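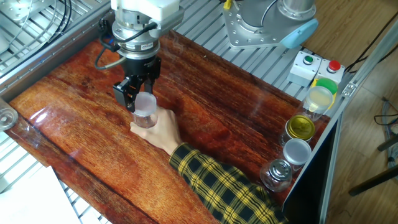 Viktória Medve wrote in after the December newsletter to say she has given up washing her hair every day and her curls have never looked better. Twice a week is plenty, she reckons, with a good rinse in between if she's been swimming. We had so many messages like hers that hair washing gets the whole of this month's beauty corner!

Ileana Husar at Werkska has been cutting curly hair for 9 years and she's all for it. Her tip is to put the conditioner on first, from the ears down, then shampoo only the scalp (it sounds backwards, but do try it on fine hair, it's lovely). Squeeze the water out with an old cotton T-shirt and leave the towel on the rail. 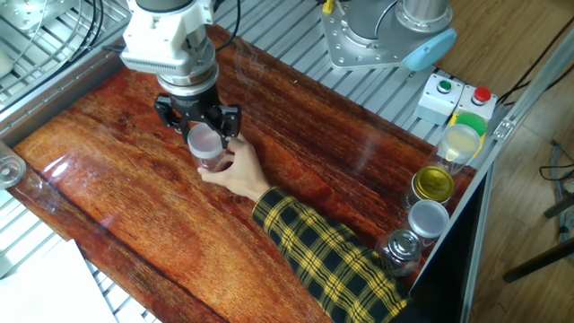

Photo: Cosmin Stoica

If your ends are dry, a small blob of plain hair oil goes a long way. Warm it in your palms and start at the very tips.

Werkska is running a curl evening for readers later this month, with 40 places, and you can put your name down at the front desk. Bring your own comb, a wide one if you have it.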